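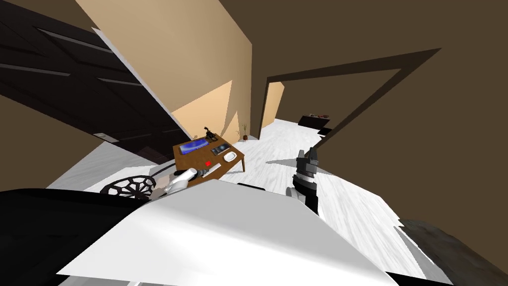
*Doorway to the second room.*

**Ticket 1568: Wi-Fi drops in back room**
**Product:** Plarno router, Jolia extender
**Opened by:** Kamol Suksawat
**Status:** Closed

**Problem**

Laptop loses its connection in the back room several times an hour. Each drop lasts 60 seconds or a little longer, then it reconnects without any action from the user. Phone on the same network shows the same drops. Wired desktop next to the router is fine.

**Log**

9:10 a.m. Restarted router and extender. Drops continued.

9:40 a.m. Ran a speed test beside the router: 300 Mbps down. Same test in the back room: 235 Mbps when connected, so signal strength does not look like the cause.

10:05 a.m. Turned the extender off. Connection was slower but held for the whole test. Turned it back on and the first drop came within minutes.

10:30 a.m. Checked the extender's event list. Every drop matches a line reading "uplink channel changed." The router is set to pick its channel automatically and the extender has to follow each time.

10:50 a.m. Set the router to channel 6 for 2.4 GHz and channel 44 for 5 GHz. Automatic selection off on both bands. Saved and restarted.

11:15 a.m. No drops so far. Left a continuous ping running.

2:20 p.m. Ping still running, no lost packets. Phone also stable.

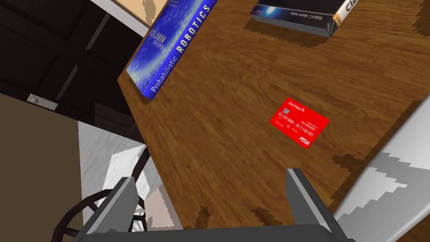
**Does the extender need to be set up again after the router channel is changed by hand?**

The extender finds the new channel by itself after a restart. The network name and password stay the same, so the other devices don't need any changes.

**Resolution**

Fixed channels on the router. Extender firmware was one version behind and was updated before closing; drops had already stopped by then.

**Follow-up**

If drops come back, attach the extender's event list to a new ticket and mention this one. Tekin printer on the same network was not tested.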